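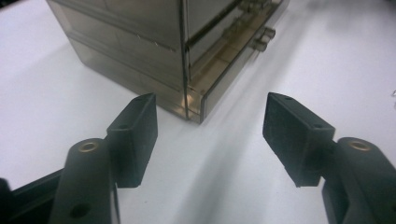 Figure 1. Tinted drawer unit, corner view, with the two drawer knobs at right.

Unit 2. Small storage in translucent plastic: drawers and open compartments

Draltholm course in domestic and office storage. Read before the bench session.

1. Scope

These notes cover small tabletop storage made of tinted, see-through plastic. Two forms are treated: the closed box with drawers and the open organizer with parallel compartments. Wall-mounted units and anything on casters belong to Unit 4.

2. Terms

Carcass: the fixed outer body of a drawer unit.
Rail: the ledge on which a drawer runs.
Face: the front panel of a drawer, including the knob.
Divider: a fixed or removable wall between two compartments.
Footprint: the area of tabletop taken up by the unit, measured at the base. Knobs are left out of the footprint but count toward clearance.

3. Tint and visibility

Clear plastic shows everything, including disorder. Opaque plastic shows nothing and needs a label. A smoke tint lies between the two: outlines can be read through a single layer, but small print usually cannot. Where several layers overlap, as at the lower drawer in Figure 1, the color changes and rails and ledges show as lines. Do not judge the contents of a drawer through more than one wall. Open it.

Tinted surfaces also reflect room light. On a white tabletop the lower edge is easy to find, and the unit can be squared to the table by eye. Scuffs and specks show more on broad side panels than on divided fronts. Wipe with a damp soft cloth. Dry paper towels leave fine scratches.

4. Placing a drawer unit

4.1 Set the unit flat on its base, at least 30 mm in from the table edge.
4.2 Allow clearance in front equal to the full depth of the drawer plus 70 mm for the hand.
4.3 Pull each knob straight out. A small knob gives poor leverage, and a sideways pull racks the drawer against its rail.
4.4 Load the lower drawer first. Heavy items (staplers, batteries, coin rolls) go there.
4.5 Never open all drawers at once on a light unit. The center of gravity moves forward and the unit tips.

In the Markesley load exercise, some 2000 g was placed in the upper drawer of a practice unit with the lower one empty. Record the drawer extension at which the rear edge of your own unit lifts, and stop there.

5. Open organizers

An open organizer has no moving parts and no hidden contents. It suits items picked up many times a day. Parallel compartments work best for long, narrow things laid in one direction: pens, brushes, cables folded and tied. Mixed small items drift to the ends and are better in a drawer.

Assign one kind of item per compartment. Fill to no more than 70 percent of the height, so that fingers can reach the bottom. If a compartment stays unused for a month, reassign it or choose a smaller organizer.

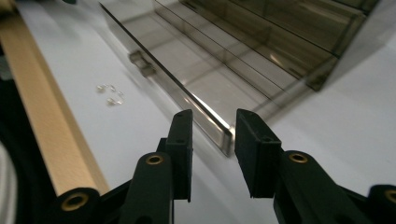
6. Bench task

Sort the Godoy tray of mixed desk supplies between one drawer unit and one open organizer. Time allowed: 30 minutes. Hand in a sketch of the layout with each compartment named, the footprint of both pieces, and the clearance needed in front of the drawers. Units are given in millimeters throughout.

Draltholm Course Office | Unit 2 handout | For enrolled students only | Back to top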